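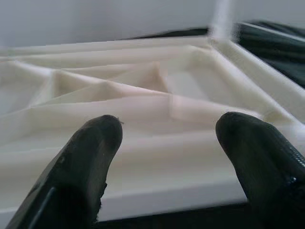 Do you need to iron pillowcases? I stopped in April and I have slept the same.

My mother ironed everything, dish towels included, so I came to this with some guilt. Then I read a post on the Doltwood forum claiming that a thin, smooth, slightly shiny fabric will "relax" if you leave it lying in a tray overnight. The post had 1,182 replies, most of them grateful. I have my doubts about anything with that many grateful replies.

I tried it anyway. White tray with raised sides, cream cloth dropped in any old way, lights out. At 7 in the morning it had creases. Maybe fewer than before, maybe the same ones moved over. I didn't take notes and I don't believe the people who say they did.

What a shallow tray is good for, as far as I can tell, is keeping the clean stuff off the chair. I'll give it that much. A pale cloth in a pale tray also looks calm, which I suspect is where half the replies came from.

Mārtiņš Bite wrote in after my last laundry post to recommend the Cullon linen spray. I bought a bottle. It smells like a hotel hallway and the folds stayed put. He says I should use more of it. Of course he does, he has a cupboard full.

Folding properly while the cloth is still warm from the dryer does more than the spray or the tray, and it's free, and I hardly ever do it. I get as far as two corners, the middle puffs up into a little tent, and I go make coffee.

Next up is the Gatby folding board. More than 100 people have told me it's life changing. It's a board.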